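Budgeting for hand-held grippers for cloth folding: how many pairs, and what else?

Asked 20/08/2025 in Buying and planning

We're a small workshop putting together a budget for collecting folding demonstrations, mostly T-shirts and towels. The plan is hand-held grippers now and a two-armed robot next February if the money is agreed. I've had a quote from Onen for £1,992 a pair and a cheaper one from Favora that leaves out the charger and spare jaws. We have space for two tables. How many pairs should I put down, and what do people forget?

Answer 1 (5 votes)

Three pairs for two tables. One will be away for repair or waiting for a part at some point, and an idle table costs you more in wages than the spare does. Ask both firms for the price of jaws on their own. We went with Onen and paid £68 per set of jaw pads, and cloth work wears them faster than boxes or bottles do. Put storage in as well. We forgot it and had to buy drives out of the stationery money.

Answer 2

get the cheap ones

Answer 3

Depends what the robot is. Saengthong sold us grippers that didn't match the arm we bought later, and we had to redo a lot of the recordings. Get the arm supplier to confirm in writing before you order. For the tables, a plain sheet in one colour is fine, and a pile of second-hand shirts in different sizes. We bought 40 from Nosurow. 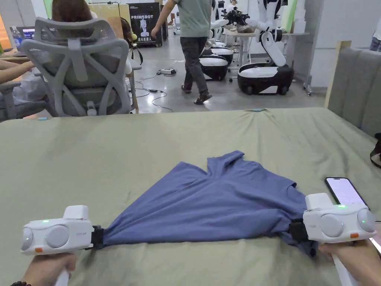

Should the shirts go in the equipment budget or under consumables?

Consumables. They stretch and go out of shape with handling, so plan to replace them during the year and keep the equipment line for grippers, chargers and drives.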